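The living room floor is a perfectly good place to put things

I grew up in a house where anything left on the floor got confiscated. My mother had a box for it, and you paid five cents to get your stuff back. So I came to adulthood believing that the floor was for feet and nothing else, and I bought shelves accordingly. So many shelves! One was a Pretorius corner unit that took me a whole evening to put together and then held three candles.

What changed my mind was living with Aoife Duggan for a year on Cingate Street. Aoife put everything down wherever she happened to be sitting, which was usually the rug. Mail, mugs, a half-finished sweater. I was horrified until about January, when I noticed that she never lost anything and I was forever hunting for my keys in one of 31 cute little baskets. 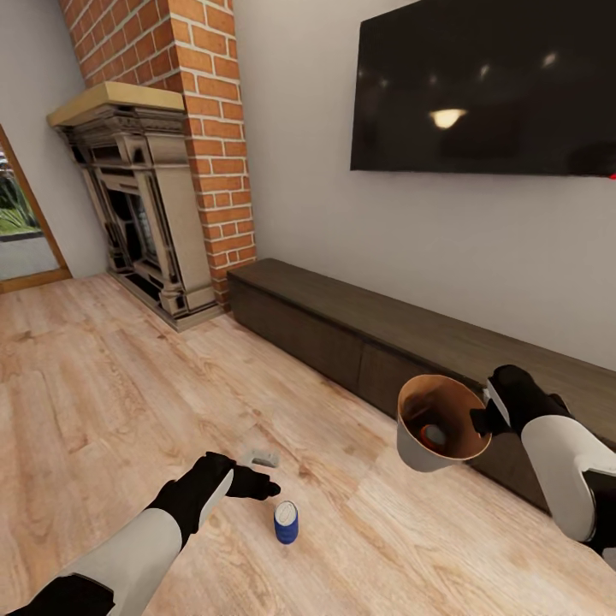

The trouble with tidy

I think we mix up tidy and clean all the time. Clean matters to me, I mop and I'm not sorry. But tidy is mostly for guests, and I have guests maybe 5 times a year (six if my brother's car breaks down again). The rest of the time I'm performing for the cat.

And the tidy business costs money. I paid 60 dollars for a storage ottoman, which is a box you can't open when someone is sitting on it. A soda can will stand on a floorboard for free. So will a bowl, if you remember it's there when you get up.

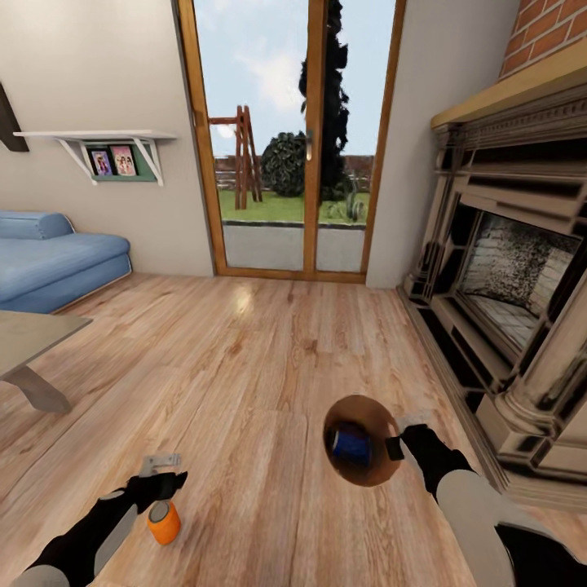

My sister says this is all very well until you have toddlers or bad knees, and fair enough, I have neither yet. I do keep a clear path to the bathroom for the middle of the night. But I've sold the corner unit, and the ottoman is going next if anyone wants it. Bring your own truck, it's heavier than it looks.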